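第四讲 饮料瓶的家庭端处理与桶位设置

《生活源可回收物前端管理》课程讲义
Mamo 社区教学项目 适用班次：春季班、夜间班
课前阅读：教材第192页起，“软包装与硬质容器”一节

4.0 本讲范围

前三讲处理的是收集点以后的环节，包括清运频次、中转压缩、分拣线配置。本讲退回到住户室内，讨论饮料瓶从喝完到离开家门之间的一段。这一段没有计量，没有记录，责任人不固定，但后端来料的含水率、夹杂率和标签残留在很大程度上由它决定。

讨论对象限定为聚对苯二甲酸乙二醇酯（以下简称PET）制成的饮用水瓶和碳酸饮料瓶，以及与之相邻的垃圾桶、垃圾袋和临时放置位置。食用油瓶、调味品瓶、日化瓶在第五讲另行处理。玻璃瓶、金属罐只在比较时提及。

本讲不讨论回收价格，也不讨论押金制度。

4.1 术语

瓶身：瓶肩以下、瓶底以上的部分，壁厚最薄。
瓶肩：瓶身向瓶口收窄的过渡段。
瓶口：含螺纹和支撑环的部分，注塑成型，吹瓶过程中不拉伸，壁厚最大。
瓶底：饮用水瓶多为带放射状加强筋的浅凹底；碳酸饮料瓶多为花瓣形底，由若干圆凸的支脚围绕中心凹陷组成。
防盗环：开盖后留在瓶口上的环，材质与瓶盖相同。
残液：倒出后仍留在瓶内的液体，包括附壁液滴和瓶底、瓶肩处的积液。
桶位：室内固定摆放垃圾桶的位置，含桶、袋和桶周围的地面。
暂存位：瓶子在入袋之前停留的位置，如台面一角、地面、洗碗池边。

“干净”一词在本讲中不单独使用。需要表达时，写明是无残液、无外来污物，还是无标签。三者的操作不同，后端的处理成本也不同。

4.2 两类瓶的结构差异

4.2.1 饮用水瓶

饮用水不含气，瓶内没有持续压力，瓶身可以做得很薄。薄壁瓶的竖向承载靠横向环形筋分担，环形筋同时提供握持摩擦。空瓶受压时，变形首先沿环形筋发生，瓶身像风箱一样缩短，折痕为横向。松手后有部分回弹，旋紧瓶盖可以抑制回弹。

环形筋内侧是附壁液滴最容易滞留的位置。瓶子倒置沥水时，液滴沿筋槽作水平方向的停留，并不全部流向瓶口。实际操作中，倒置后轻甩两下，比延长倒置时间有效。

4.2.2 碳酸饮料瓶

碳酸饮料瓶需要承受内压，瓶身较厚，截面接近圆形，少用深的环形筋。内压作用在瓶底时，平底会外鼓，瓶子站不稳，所以采用花瓣形底：支脚负责站立，支脚之间的凹谷接近半球壳的一部分，负责承压。

这种瓶底有两个与家庭处理有关的后果。第一，瓶底刚度高，徒手不易压扁，压缩时应从瓶身中段着手，不要踩瓶底。第二，瓶子正立时，残液进入各支脚的内腔，形成几处彼此分开的小积液，仅倾斜一个方向倒不尽。倒置是唯一省事的办法。

外侧同样有凹谷。瓶子若在地面或水池边立过，凹谷里可能带上污物，冲洗时容易漏掉。

4.2.3 颜色

PET瓶的颜色在后端单独构成一个分选维度。无色瓶的再生料用途最广；绿色瓶多见于部分碳酸饮料，再生料带色，一般进入对颜色要求不高的纤维或片材产品；其他颜色和不透明瓶用途更窄。

住户端不要求按颜色分开。本课程合作的 Zonov 分拣线在破碎之前设有光学分色，无色与绿色混投不影响收料。讲义旧版中“绿色瓶另袋”的要求已删除，手中仍有旧版的请自行划去。

需要注意的是，住户对颜色的误解会转化为投放错误。常见的一种是把绿色瓶当作“杂料”投入其他垃圾。培训时应明说：颜色不改变类别，绿色透明饮料瓶与无色水瓶属于同一类可回收物。

4.3 标签

标签按材料分为纸标签和塑料薄膜标签，按固定方式分为局部涂胶的环绕标、全面涂胶的不干胶标和不涂胶的热收缩套标。

环绕标通常只在起止两端有胶，找到搭接边即可整条撕下。纸质不干胶标遇水后表层起毛，胶层留在瓶上，家庭条件下很难清除，强行刮除会在瓶身上留下划痕，并把碎纸带进水池。

热收缩套标覆盖面积大，材料与瓶身不同，密度可能与PET接近，浮选时不易分离。带有撕裂线的，沿撕裂线去除；没有撕裂线的，用剪刀从瓶口一侧剪开。

本课程的建议分三级：
能整条撕下的，撕下，投入其他垃圾。
需要浸泡才能去除的，不处理。
全身套标的，去除；确有困难的保留，但应保证瓶内无残液。

有些教材要求住户一律去标。从后端看，分拣线普遍设有脱标设备，标签残留会增加损耗，但尚在工艺可接受的范围内。从前端看，要求越多，执行率越低，住户可能连倒空也一并放弃。排序上，倒空优先于压扁，压扁优先于去标。

4.4 瓶盖与防盗环

瓶盖和防盗环多为聚乙烯或聚丙烯，密度低于水；PET密度高于水。破碎后的混合料进入水槽，盖料上浮，瓶料下沉，分离简单。因此瓶盖可以随瓶投放，防盗环不必剪除。

随瓶投放有两种做法。一是压扁后旋回，用于防止回弹和残液外渗。二是盖与瓶分开投入同一袋。第二种做法的缺点是瓶盖尺寸小，在滚筒筛上会落入细料，通常无法回收。本课程推荐第一种。

不得在未倒空的情况下旋紧瓶盖。密封的含液瓶进入打包机后会在高压下爆开，残液污染整包料，也会打湿相邻的纸类。含糖残液在夏季两天内即可明显发酵，瓶内产气，风险更高。

4.5 残液

4.5.1 残液的形态

倒出一次后，瓶内仍有三种形态的液体：自由流动的积液、附壁液滴、冷凝水。积液必须去除。附壁液滴对饮用水瓶没有实际影响，可以忽略；对含糖饮料瓶，液滴干燥后留下糖膜，会吸引昆虫，并使标签碎片粘附在瓶内壁上。

冷凝水需要单独说明。瓶子从冰箱取出后，外壁结露，这与瓶内是否倒空无关。瓶内的露珠则来自密闭条件下的蒸发与再凝结，说明瓶内空气湿度高，也不能据此判断是否还有积液。判断的依据只有一个：倒置后是否有液体从瓶口流出。外壁带露的瓶子投入纸类容器会打湿纸张，投入专收塑料的袋中则没有问题。

4.5.2 冲洗用水

饮用水瓶、茶饮瓶（无糖）：不冲洗，倒空即可。
含糖饮料瓶、碳酸饮料瓶：注入少量水，盖紧摇晃，倒出，一次。
含乳饮料瓶：冲洗两次，或用洗碗后的余水冲洗。
盛过非饮品的瓶子：按第五讲处理。

容量为2000毫升的大瓶，冲洗水量不按比例增加。瓶内壁面积的增长慢于容积，注水量以摇晃时能润湿全部内壁为准，多出的水没有作用。大瓶的瓶肩较长，倒置时积液容易挂在瓶肩转折处，应把瓶子略微旋转着倒。

不使用洗洁精。残余的表面活性剂在清洗槽中起泡，增加后端负担。

4.6 压缩方向

压缩分轴向和径向。轴向压缩是沿瓶高方向压短，适用于带环形筋的薄壁瓶；径向压缩是把瓶身压扁，适用于无筋或筋较浅的瓶。

轴向压缩后的瓶子接近饼状，体积小，但在某些分选设备上会滚动或弹跳，光学识别时露出的多为瓶底或瓶盖。径向压扁的瓶子在皮带上平躺，识别面积大。Zonov 的来料要求里写的是“径向优先，轴向可收”。住户端能做到其中任意一种即可。

已经拧成麻花状的瓶子可以收，不鼓励。拧转会把标签夹进折缝，脱标时取不出来。

4.7 桶位与暂存位

4.7.1 暂存位的成因

多数家庭没有单独的可回收物容器。喝完的瓶子先被放在手边的平面上，等攒到一定数量再处理。台面、窗台、洗碗池旁边和垃圾桶旁的地面都可能成为暂存位。

暂存位的存在并不构成问题，失控的标志是以下几种：瓶子未倒空就横放；瓶子与厨余容器混在一起，外壁沾污；暂存时间过长，最后整批投入其他垃圾。

4.7.2 桶的位置

墙角是最常用的桶位。两面墙限制了桶的移动，套袋、提袋时桶身不易滑走。缺点是墙角的清洁死角较多，桶后方的墙面和踢脚线容易溅污。桶与墙面之间宜留出一掌的空隙，便于擦拭，也便于袋口外翻。

石材地面和瓷砖地面不吸水，残液滴落后可以擦除，但含糖残液干燥后发黏。浅色大理石对酸性液体敏感，碳酸饮料和果汁滴落后应及时擦去，时间长了会失光。深浅相间的纹理会掩盖污渍，检查时应侧光观察，不能只从上方看。

墙面若为印花装饰板，接缝处通常有收边条，收边条与板面之间的细缝会积灰吸液。擦拭方向应与收边条平行。

4.7.3 袋的安装

袋口外翻量不应小于一掌宽。外翻不足，瓶子落入时会把袋口带进桶内；外翻过多，有效容积下降，袋体在桶外堆积，提袋时容易勾挂。

半透明袋便于检查。收集员不拆袋即可看到大致内容，发现明显混投时可以当场退回。着色较深的袋不利于检查，但浅色着色袋，如浅紫、浅蓝，透光程度一般足够。袋上的印字不影响使用，也不作为分类标识。曾有住户按袋上的印刷字样区分类别，这种做法不可靠，同一批袋换了供应商之后字样即不同。

袋的尺寸按桶口周长选，不按桶高选。课程发放的 Brimum 试用袋有两种规格，宽口一种适合圆桶。

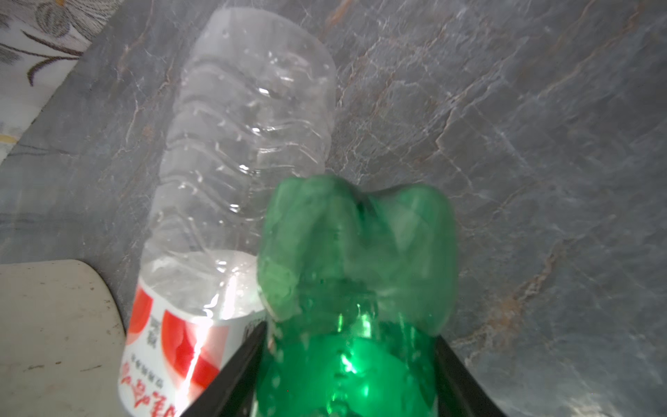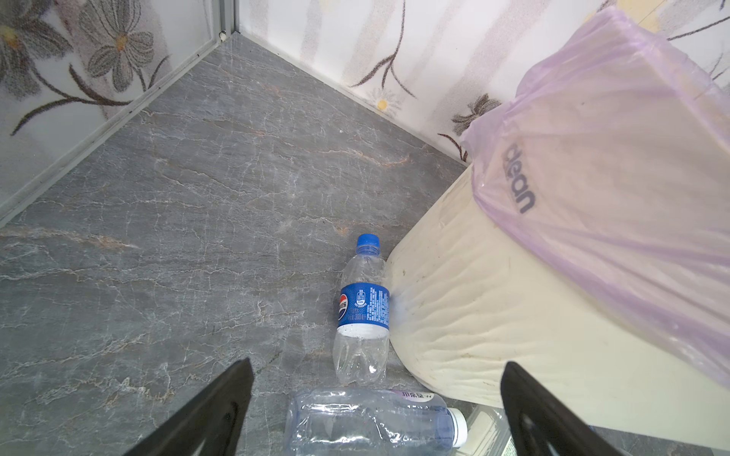
有人对桶位一节提出了不同看法，认为讲义把瓶子和桶放在一起讲，前提就错了：瓶子根本不应进垃圾桶，在室内给瓶子挂一只网袋或放一只纸箱即可，套袋、外翻、留缝这些要求都是为厨余准备的，与瓶子无关，写进来只会让住户以为瓶子也要装进塑料袋里扔。提出者还说，自家厨房里瓶子攒满一箱才下楼一次，箱子从来不用洗，而桶每周都要刷。

这一意见部分成立，讲义据此作如下补充。

其一，可回收物容器与其他垃圾桶应当分设，容器形式不限。网袋、纸箱、敞口筐均可使用。分设的条件下，可回收物容器可以不套塑料袋，瓶子在收集点直接倒出，袋不进入料流。

其二，纸箱的使用以瓶内无残液为前提。箱底一旦受潮，承载能力迅速下降，搬运时有脱底的可能，纸箱本身也失去回收价值。含糖饮料瓶占多数的家庭不宜用纸箱。

其三，桶位要求仍然保留。根据前述暂存位的分析，即使设有专用容器，仍有相当一部分瓶子首先到达的是垃圾桶及其周围。住户站在桶前处理食物残渣、包装和瓶子，是一个连续动作，很难要求在中途走到另一处。比较稳妥的布置是把可回收物容器与垃圾桶并排放置，间距不超过一步。

其四，“瓶子不进垃圾桶”作为宣传语过于绝对。在只有一只桶的小户型中，可以先装瓶、满后换袋，按时段错开使用，前提是桶内壁干燥。这种做法效率不高，但优于整批混投。

4.8 入户观察：方法与结果使用

4.8.1 观察范围

Comik 片区的入户观察覆盖54户，均为自愿登记。观察地点限于厨房和紧邻厨房的过道，不进入其他房间。观察者不翻动袋内物品，只记录从外部可以确认的情况，以及住户口述。

原始记录按户编号，存放于教学楼2525室，需要查阅的班组在课后登记。记录中不含住户姓名和门牌。

4.8.2 记录项

记录表分为四栏：容器、袋、暂存位、瓶的状态。

容器一栏记形式、位置、是否带盖。同一住户有多只容器的，分行填写。
袋一栏记透光程度、外翻是否充分、袋口是否滑落。不记品牌。
暂存位一栏记所在平面的材料和是否有液渍。没有暂存位的写“无”，不得留空。
瓶的状态一栏记是否带盖、是否变形、标签是否在位、是否见积液。

“见积液”与“见液滴”分开填写。初次参加观察的人经常把附壁液滴记为积液，导致未倒空的比例偏高。判断有困难时请住户将瓶子倒置，住户不在场则填“不能确定”。“不能确定”是有效记录，不必回避。

瓶身变形也需要区分。薄壁水瓶在正常握持和饮用过程中就会出现横向折皱，不能一律记为“已压缩”。只有瓶高或瓶径明显减小、且不自行恢复的，才记为已压缩。介于两者之间的，填“有折皱”。

4.8.3 结果使用的限制

观察只反映到访时的状态。瓶子在某一时刻位于台面或地面，不能推出它最终投向何处；桶上套着新袋，也不能推出住户更换的频率。讨论时避免由单次观察归纳住户习惯。

登记为自愿，愿意接受观察的住户可能比其他住户更关注分类，结果不外推至整个片区。

各班组在作业中引用观察结果时，应写明引用的是外部可见状态还是住户口述。两者不一致时并列写出，不取其一。

4.9 常见偏差及处置

偏差一：倒空后未沥，瓶口朝上放入容器。
处置：改为瓶口朝下。容器内可垫一层旧报纸，积满后随其他垃圾丢弃，不与废纸混放。

偏差二：瓶内塞入吸管、纸巾、烟头。
处置：能取出的取出。烟头浸水后的瓶子不再作为可回收物。吸管留在瓶内的，后端可以处理，不必剪瓶。

偏差三：把几只压扁的瓶子套装在一只大瓶或一只塑料袋内扎紧。
处置：拆开。套装后的瓶子在光学分选时被识别为一件，外层材料决定整件的去向。

偏差四：瓶身剪开冲洗。
处置：不需要剪开。剪开后的切口锋利，对收集员有划伤风险，且碎片容易在筛分时损失。

偏差五：把浅色着色瓶归入其他垃圾。
处置：见4.2.3。

偏差六：袋口打死结。
处置：可回收物的袋口不打结，或打活结。收集点需要开袋倾倒，死结只能剪破，破袋随瓶子进入料流。

偏差七：外壁沾有厨余。
处置：少量的用厨房余水冲去。油污大面积附着的投入其他垃圾。此处没有定量界线，以手持时是否明显打滑为参考。

偏差八：大瓶改作他用后投放。
处置：剪去瓶口作花盆、漏斗的，清除泥土后仍可作为可回收物。盛过农药、油漆、机油的不得投入可回收物，按有害垃圾或当地规定处理。

4.10 桶位清洁

桶位清洁与瓶子的质量有间接关系。桶外壁、桶后墙面和地面的污物会转移到暂存在旁边的瓶子上。

清洁次序为先墙面，后桶体，最后地面。墙面自上而下擦，液体不在收边条处停留。桶体倒空后内壁用清水冲，倒扣沥干，再套新袋。桶内壁未干即套袋，袋与桶壁之间形成水膜，提袋时阻力增大，袋底容易撕裂；桶底积水也是异味的主要来源之一。

桶外壁的擦痕和细小斑点多属于磨损，反复刷洗不能去除，粗糙的刷具反而会使表面更容易附着污物。用软布即可。

石材地面使用中性清洁剂。不使用洁厕剂、除垢剂和白醋。地面纹理中有锈黄色条纹的，先确认是石材本身的纹理还是后来的锈迹。用湿布反复擦拭后形状不变、且沿石纹走向延续的，一般是本色，不再处理。

袋口外翻部分不擦，随袋更换。

4.11 班组练习安排

练习在操作间进行，每组领取薄壁水瓶和碳酸饮料瓶各若干，另领圆桶和宽口袋。瓶子由各组自带也可以，含乳饮料瓶除外。

练习甲：残液比较。同型号瓶子分别采用侧倾倒出、直接倒置、倒置加轻甩三种方式，称量处理后的质量，与完全干燥后的质量相减。碳酸饮料瓶须注意支脚内腔。天平归零后不要移动。

练习乙：压缩与回弹。对薄壁水瓶作轴向压缩，分别在旋盖和不旋盖条件下静置，测量瓶高变化。对碳酸饮料瓶作径向压缩，记录操作者是否需要借助脚踩。

练习丙：套袋。宽口袋与窄口袋各装一次，从同一高度投入未压缩的瓶子，直到袋口滑入桶内，记录此时的外翻余量。

练习丁：记录表试填。组员相互布置一处桶位，由另一组从外部填写4.8.2的四栏。填写后由布置者核对，重点核对“见积液”与“见液滴”、“有折皱”与“已压缩”两组。

练习结束后台面擦干，瓶子按颜色混装归还，标签碎片投入其他垃圾桶。操作间水池下方的阀门关紧。

4.12 勘误与版本说明

上一版4.3中“热收缩套标一律不处理”改为现行表述。
上一版4.5.2中碳酸饮料瓶冲洗两次，改为一次。
桶位一节之后的四条补充为本版新增，下一版并入4.7正文。
术语表中“空瓶”一词停用，改写为“无残液的瓶”。旧记录表上已填写的“空瓶”不追溯修改。

下一讲：调味品瓶与食用油瓶。课前请阅读教材中关于油脂残留的部分，并自备一只用完的酱油瓶，不冲洗，瓶盖旋紧，装入单独的袋中带来。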